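Section 4. Sorting the writing tools

The Clusport desk set comes with 2 open bins and a tray. Everything else in this section is supplied by you, probably in greater quantity than you remember buying.

Before you start

Clear a wooden tabletop and tip the pens and pencils out onto it. Spread them so that none lie on top of each other. Leave the tray toward the back and the bins near the front edge, one to a side.

Note: Erasers count as writing tools for this section. Paper clips do not, however often they turn up.
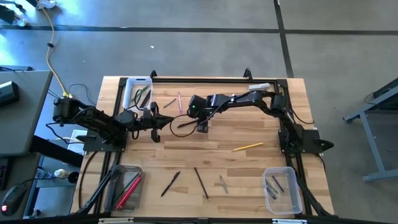 1. Choose one color for each bin. Red in one and navy in the other works well. "Miscellaneous" is not a color.

2. Put the black and dark green pens in the tray. If a pen could be either, hold it near a window before you commit.

3. Test any pen you have doubts about on scrap paper. Allow it 4 strokes. A pen that needs more has retired and should be treated accordingly.

4. Check that every marker is capped, then lay it flat. The cap should click. If it only leans there looking helpful, push harder.

Caution: Pencils arrive sharp and stay that way until you need them. Pick them up by the middle and keep the points facing away from your hand.
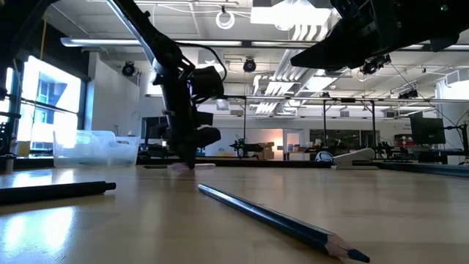

5. Gather the pencils last. They roll less than round pens do, so they can wait. Colored barrels go with plain ones – the lead inside is the same gray.

6. Pick up small flat items, such as erasers and scraps of paper, by pinching the edges. Sliding them off the side of the table is quicker, but it moves the job to the floor.

7. Wipe the tabletop along the grain with a dry cloth. Do not use the eraser for this, even on pencil marks, unless you enjoy crumbs. 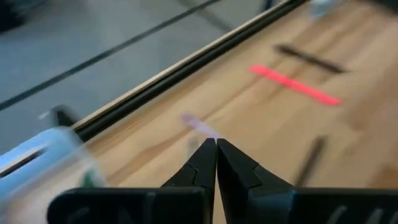

Fig. 4-3. Wooden tabletop, with the grain running diagonally.

Note: Bins filled over 80 percent will hold more pens but will not let you take any out. Owners of the larger Lusta bin may add up to 18 pens before this becomes a problem.

To store the set, place the tray across both bins and keep it level. For lids and dividers, see Section 5.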